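Reading Military Situation Reports
Handout 3: The daily bulletin and what can be taken from it
Course tutor: Shoshana Dunleavy

Read the extract before the seminar and bring your marked copy. The place names and the force in it have been changed, but the layout is that of a real daily bulletin.

1. The heading

A bulletin normally opens with a place and a date. The place is where the text was issued, often a capital or a headquarters town a long way from the fighting. The date is the day of release. The events are usually from the day before, and a reader who files them under the release date will be a day out.

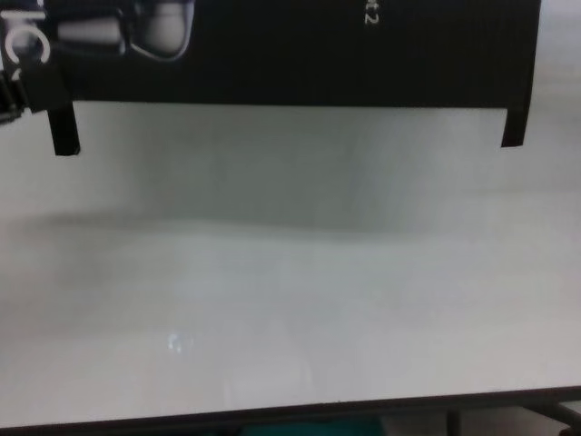 Plileck, February 12, 2022 – The situation along the Fluver line remains tense but under control. In the last 24 hours the ceasefire was broken 10 times, mostly with mortars and small arms. Two service members were wounded and are in a stable condition. No dead were reported. Shelling damaged a power line near Orkis, and repair crews are waiting for a guarantee of safe access. Our units returned fire when there was a threat to life.

2. Words to mark

"Tense but under control" appears in most bulletins of this type and tells you very little. Look for the day on which it is dropped.

"The ceasefire was broken" has no subject. The reader is meant to supply the other side. Check whether the same bulletin ever uses the phrase of its own forces.

"No dead were reported" is weaker than "there were no dead". Men who die later in hospital may appear in another bulletin or in none.

"Mostly" covers whatever was used the rest of the time. If heavier guns were fired, this is where they may be hidden.

3. Counting incidents

One side may log a two-hour exchange as one breach, while a monitor beside the same road logs every explosion. In the set we use for the exercise, the army's log for October has 81 breaches and the monitors' log for the same month has 3,251 explosions. Both can be correct. Do not put the two figures in one table without a note saying what each of them counts.

Rounded figures need the same care. The press summary for that month gives 3,000 explosions. Quote the log where you have it.

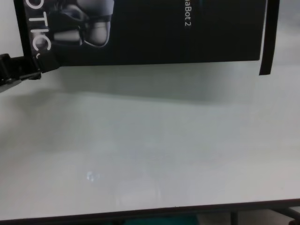 A change in the count can also come from a change in the observer. If a monitoring post closes at night, or a camera on the line loses power, the number of recorded incidents falls even when the firing goes on as before. Always find out which posts were working.

4. Comparing sources

For the seminar, work in pairs with these three texts:

The army bulletin (extract above)
The monitors' daily report, translated by Zoriana Polishchuk
Jérémie Perrin's notes from Orkis, two pages

Set out the events in order of time, with the source beside each. Leave gaps where the sources are silent. Where they disagree, write down both versions and do not choose between them yet.

5. Reading for next time

Rathjen, J., Counting Fire, chapter 2
Yurchenko papers, folder 4 (the wounded lists only)

Lærke Vídalín will take the next session. Written work goes to her by the end of that week, one side of A4, with sources listed at the foot of the page.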